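Print this thread | E-mail this thread

Subject: Jullik floor cleaner concentrate – worth it?

**lakum_lane**
Our building switched to Jullik in May and the manager says one jug does 400 washes. I don't buy it. The old stuff cost half as much and the hallway looked the same.
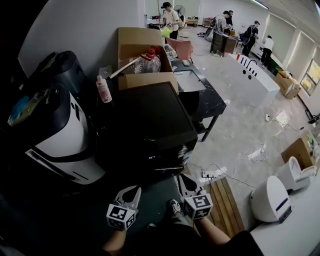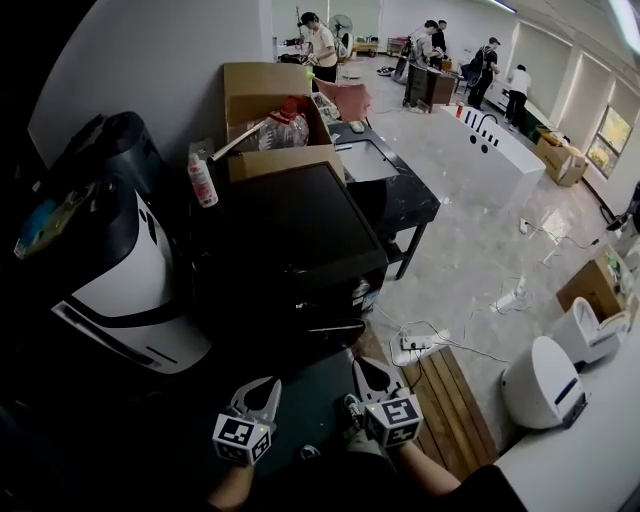
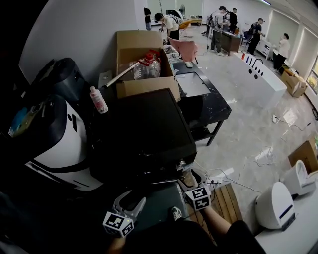
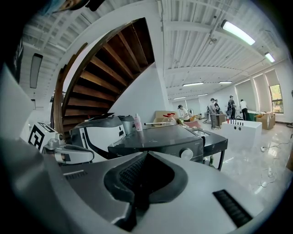 400 washes at what strength? The label gives a ratio for "light soil" and nothing else. Who has light soil in a hallway?

**mopbucket7**
You're using too much. Two capfuls per bucket, cold water. We've had it a year and I like it fine.

**lakum_lane**
Fine compared to what, though? Did you ever run the cheap one next to it?

**mopbucket7**
No, and I'm not going to. I have a job.

**F. Dehghan**
I did, for 7 weeks, two identical stairwells, Flunik on one and Jullik on the other. Tenants couldn't tell which was which. One complained about the smell – on the Flunik side, I'll admit.
Firouzeh

**gritty**
Two stairwells is not a test. Different foot traffic, different shoes. I'd want them swapped halfway.

**F. Dehghan**
They were swapped. Week four.

**gritty**
OK, then I'm half convinced. Still think the Arnardóttir pads matter more than whatever is in the bucket.

**lakum_lane**
Our bill for the year was $1,739, pads included. I'm asking for the Flunik price before anyone reorders.

Print this thread | E-mail this thread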